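Since April we have the new packing line at Bakilana, and my work is different now. Before, I lifted 200 boxes in a shift. Now I watch a screen and walk to the line when it stops. My back is happy, but I miss talking with Svend Skov across the belt. He went to the training for maintenance, 5 weeks, and he likes it. My own training will be shorter.
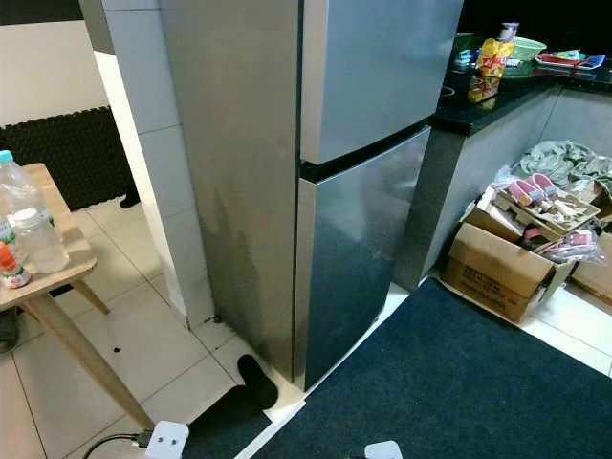

Do I want the old work back?

Only the talking, and maybe the longer coffee break at 10.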